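Candela Palacios
Friday, October 11, 2019

Finally did the corner table and the wall behind it. A few people at Komden asked how the cloth went up, so I'm putting it all in one thread.

The table first. It's the light wooden one I bought from Begoña Collado when she moved out to Calgate in July. It's 1270 mm long and fits between the window and the door with enough room left to open the door properly.

It had ring marks at one end and a line of old tape residue along the back edge. The residue took longer than the rings. Warm water and dish soap did nothing much. Eucalyptus oil on a rag got it off, a bit at a time.

Then a very light sand with fine paper, along the grain, and a wipe down. I didn't put any finish back on. Emiliano Tejada says I'll regret that by summer. Possibly. I can always do it later.

The wall behind it is the real problem. Two shades of cream, an old cable cover and a patch where somebody filled a hole and never painted. I'm renting so I'm not repainting it.

So, fabric. I wanted black and I wanted it plain. Rissanen had a remnant 1560 mm wide, which covers the length of the table with a bit over at each end. Paid less for it than I would have for a tin of paint.

I didn't hem the sides, only the top. Turned it over twice, ironed it, ran a straight stitch along it and left the ends open so a rod could go through.

The rod is a length of dowel on 2 hooks. The hooks were already in the wall from whoever had a picture there before. They're not quite level with each other. I packed the lower one with folded card and now they are, or near enough.

Iron the cloth before you hang it. I didn't. I took it down again, ironed it, and hung it a second time. Black shows every fold and also every bit of lint, so keep a roller in the drawer.

Letters next. Foam ones, five of them. I tried double-sided tape and they were on the floor by the morning. Tape doesn't like fabric.

What's holding them now is the hook half of some sticky hook-and-loop dots. Stick the dot to the back of the letter and press it on the cloth. It depends on the cloth. Mine is a bit fuzzy so it grips. On something smooth like a cotton sheet I think you'd have to stitch them or use safety pins from behind.

For spacing I laid them out flat on the table before putting any up, moved them until they looked right, and took a photo on my phone to copy from. Measuring made it look worse. An I and an M don't take up the same room, so equal gaps don't look equal.

Put the middle letter up first and work outwards. I started at the left the first time and ran the whole word off to one side.
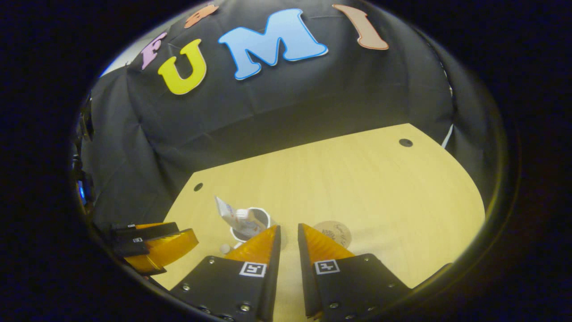

The cup and tube at the table, with the letters on the cloth behind.

The white cup is for anything that won't stand up on its own. It came from a set with most of the others broken and I was going to give it away. It's a good weight for the job.

The squeeze tube goes in the cup because otherwise it ends up under paper and I buy another one. I found almost 7 half-used tubes of things when I cleared the old desk. I kept the ones that still had something in them and put the rest in the bin.

I get asked about the ball every time somebody comes over. It's just a small white ball. It turned up when I moved the desk out and I haven't found a place for it. If it's yours, let me know.

Things I moved off the table for good: the lamp with the bad switch, the paper tray, two jars of pens. The pens are in the drawer now. I thought I'd miss having them out and I haven't.

Things I haven't solved: the bottom of the cloth. It hangs a little longer than I'd like behind the table. Ezequiel Ibarra suggested fishing weights in the hem so it hangs straight. I'd have to make a hem first.

Also the power board. It used to sit on the floor and get kicked. I want to fix it to the underside of the table but I don't want to drill into the top and come out the other side. Short screws, or a strip of strong tape. Open to ideas.

Macarena Miranda asked if the black makes the corner dark. A bit, in the late afternoon. In the morning the window does most of the work and the pale wood helps. I wouldn't do all four walls.

She also asked if it would work in the front room at Hiltimcombe. I think so, but the ceiling is higher there and you'd see the top of the cloth. Measure from the table up and decide how much wall you can live with. You don't need to cover the lot.

Total time was one evening for the table and most of a Saturday for the cloth and letters, including the ironing I should have done at the start.

If you're after the same fabric, it was in the remnant bin at the back of the shop, left side, under the curtain lining. There was another piece of it when I went – shorter, with a mark at one end.

Next job is the shelf on the other side of the door. That one has a lot more on it.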